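Betreff: Re: [Greifer-AG] Vergleich der Greifer in der Simulation, Stand Februar

Sehr geehrte Kolleginnen und Kollegen,

zu der untenstehenden Anfrage nehme ich wie folgt Stellung.

Frau Myklebust schrieb:

> Für den Bericht an die Projektleitung Skaltwood bitten wir um Auskunft,
> ob der Vergleich der Greifer Viklund und Ziveck weiterhin ausschließlich
> in der Simulation erfolgt und nach welchen Kriterien ein Griff als
> gültig gewertet wird. Ferner ist uns nicht klar, weshalb die flachen
> Gegenstände gesondert ausgewiesen werden sollen.
>
> Mit freundlichen Grüßen
> Ingegerd Myklebust

Der Vergleich erfolgt bis auf Weiteres ausschließlich in der Simulation. Beide Greifermodelle werden am selben Arm und mit derselben Regelung betrieben. Je Greifer sind 62 Versuche vorgesehen; die Startposition des Arms bleibt unverändert, die Anordnung der Gegenstände auf der Arbeitsplatte wird vor jedem Versuch neu erzeugt. Ein Griff gilt als gültig, wenn der Gegenstand angehoben und drei Sekunden ohne Kontakt zur Platte gehalten wird. Nach 90 Sekunden wird ein Versuch abgebrochen und als Fehlgriff gezählt. 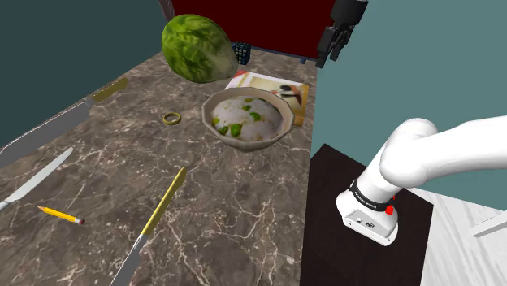

Die gesonderte Ausweisung der flachen Gegenstände halte ich für erforderlich. Ring, Bleistift und Messer liegen dicht an der Oberfläche, sodass die Fingerspitzen bis unmittelbar an die Platte geführt werden müssen. Das Ergebnis hängt hier wesentlich von der eingestellten Reibung und der Kontaktberechnung ab – eine Vermengung mit den Werten für Schüssel und Gemüse würde den Gesamtwert verfälschen. Ich schlage daher zwei getrennte Tabellen vor.

Zur Kameraposition liegt noch keine Entscheidung vor. Der Standort Skesham bevorzugt eine feste Ansicht von oben, während wir eine zusätzliche Kamera am Handgelenk prüfen möchten. Solange diese Frage offen ist, sollten Ergebnisse mit unterschiedlicher Kameraanordnung nicht miteinander verglichen werden.

Einwände gegen die genannten Kriterien bitte ich über diese Liste mitzuteilen. Die Konfigurationsdateien werden im Projektverzeichnis bereitgestellt, sobald die Abbruchbedingung in beiden Fassungen einheitlich hinterlegt ist.

Mit freundlichen Grüßen
Koordination Simulation, Projekt Skaltwood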